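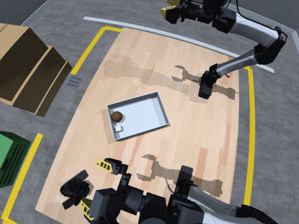
Myroslav Levchenko thinks I should have started with the cloth. Rigid objects, he wrote after reading my draft, are where every planner looks clever, and a ball in a tray tells you nothing about what you are paying for.

Fair enough. Still, Dralow sells Wakar as a two-arm planner for "any tabletop job", so the easy ones count too. I ran 562 simulated episodes over June on the release build. Install took 9 minutes, most of it spent on a licence check that wants the network even for offline work.

With two arms sharing a table, Wakar keeps them apart by making one wait. It's safe and it's slow. The older Orakzai planner lets both move at once and I saw no more clashes from it. The collision margin can be changed, but only in a config file the manual never mentions.

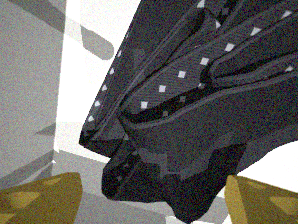
*Review and testing: Privov bench desk*

Cloth is where my patience went. Wakar picks a grasp point from the depth view and then plans as if the fabric were a stiff sheet. Folds are ignored. In 57 of the cloth episodes it reported a successful grasp while the log had the fingers closed on air. There is a "soft" flag, and turning it on made planning slower without changing a single grasp point that I could find.

The replay viewer is good, I'll give them that. You can scrub both arms together and see which constraint stopped a plan.

Score: 2 out of 5. Keep Orakzai if you have it, and ask Dralow for a trial that includes fabric before you sign.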